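Reviews > Workcell Supplies > Safety and Setup

Osancombe Bench Rules Kit, reviewed

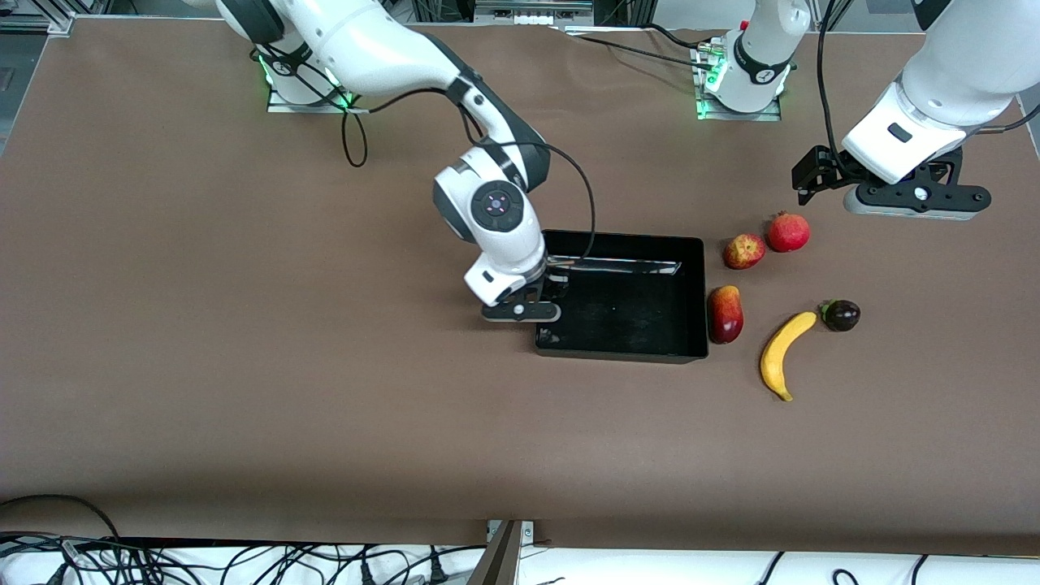
Marisa Afolabi
Automation technician, Skolano

The kit is a printed rulebook, 12 checklist cards and a roll of floor tape. We used it on our two-arm fruit sorting bench.

The card on cables is the best one. It asks for slack at every joint and a check of each loop at full reach – our old sheet from 2006 skipped that. The card on parking the idle arm clear of the tray is good too. Card 11, on stop buttons, is too vague to sign off against.

The tape lifts at the corners. Buy your own.

Worth having if you write your own bench rules.

Print this page | E-mail this page

Copyright Horkthorpe Reviews | Contact | Back to top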